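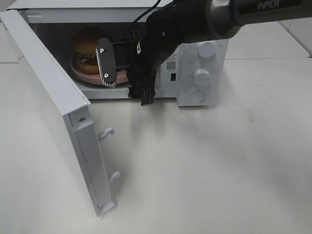
Pre-Run Safety Checklist, Arm Station (Microwave Task)
Genthorpe Robotics Club, summer session
Inspection date: Monday, July 16, 2018
Result: Pass, with grumbling

Fill in before the arm is powered. Comments go under the item they belong to. "Fine" is not a comment.

1. Table
Table stands level and does not rock: OK
Surface wiped down: Partly
Comment: Smudges remain. They have survived two kinds of cleaner and will probably outlive the club. Does not affect the run.

2. Microwave
Unplugged at the wall, plug in plain sight: OK
Door swings fully open and stays there: OK
Both latch hooks intact: OK
Knobs and push button secure: OK
Comment: The plug rule stands even though lunch is a toy. Last March a team at the Flandis meet lost 3 points for a live appliance and spent the bus ride home blaming the rulebook. Read the rulebook.

3. Plate and burger
Toy food only: OK
Plate sits flat on the cavity floor: OK
Burger stacked upright, bun on top: OK
Comment: Real food was proposed again at the planning meeting. The answer is still no. Grease and grippers do not mix, and neither do grippers and hungry tenth graders.

4. Arm
Base bolts tight: OK
Cable has slack through the full reach: OK, recheck at noon
Speed limit set in software: Fixed
Comment: Found the limit at 900. The club maximum is 748, as written on the card taped to the laptop, which someone has been using as a coaster. Reset and saved under the Farkero profile. If you change it, change it back.

5. Gripper
Finger screws snug: OK
Fingers close evenly on the test block: OK
Nothing rubs on the lip of the cavity at slow speed: OK
Comment: Go in slowly. The opening is narrower than it looks on the practice drawings, and the drawings were optimistic to begin with.

6. People
Emergency stop within reach of the operator, tested today: OK
Spotter standing behind the floor tape: OK on second try
Hair tied back, lanyards off: OK
Comment: The spotter's only job is to watch the arm. Filming the arm for your friends is a different job and does not come with a vest.

7. Logging
Run number entered before start: Missing
Comment: Next run is 875. Write it on the sheet first, then press the button. The Chu log already has a gap in it that we get asked about every semester.

Open items
Replace laptop card with a dry one.
Order more floor tape — the good kind.
Recheck cable slack after lunch and initial here: ____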